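Kitchen table tasters wanted for the Kimlow cold brew tea trials

Hello! I make iced tea for a living (yes, really) and I need some people to drink it and tell me what they think. I run Sikance, a very small drinks business working out of a unit in Kimlow, and after a winter of fiddling with recipes I've got a batch of cold brewed black teas that I like very much. The trouble is I've drunk so much of them that my opinion is no use to anyone any more. So I'm looking for 16 tasters to come along in June and sit down with me for two sessions, each one lasting 94 minutes if the trial run I did with my neighbours is anything to go by. They did talk a lot.

You don't need to know a thing about tea. I'd love a mix of people: builders' brew drinkers, people who only have it iced on holiday, people who gave up sugar years ago and people who very much haven't. If you think you don't like cold tea at all then please get in touch as well, I've kept a few places back for you.

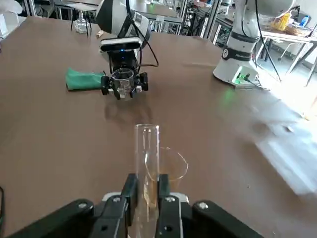

Colour is the thing I've gone round and round on. Leave the leaves in the fridge overnight and you get something pale and soft, leave them until the next afternoon and it's a different drink altogether, darker and with a bit of grip to it. I'm after an amber-brown, much like the liquid in the little glass beaker, and I want to know if people pour a glass of that and expect it to be sweet, or strong, or what. One of my questions on the sheet is just "what do you think this will taste like?" and you fill that in before you've had a sip.

At the first session you'll try the plain teas, and at the second we go on to the ones with fruit and spice in them. There's a lime and ginger one called Suwannarat that I'm hoping you'll fight over. The other big one is Vivus, which has peach in it and has caused arguments in my own house (too much peach, apparently, but I'm not convinced!). You'll get small cups, plenty of water and plain crackers, and a form with tick boxes plus a bit of space if you want to have a proper moan. Please do moan, I'd much rather hear it now than after I've printed the labels.

I'm afraid I can't take anyone under 18, and everything has caffeine in it, so have a think about that if it keeps you up. Tell me about any allergies when you write. No smoking or strong mints for an hour before, please, and go easy on the perfume.

You'll get £10 a session in cash, plus a couple of bottles of whichever tea you liked best. Parking is free outside the unit and the bus stops at the end of the road. The tasting room is on the ground floor.

To put your name down, use the contact form on this site and tell me which evenings you can't do and how you normally take your tea. I'll write back to everybody, even if it takes me a few days.

Posted May 10, 2025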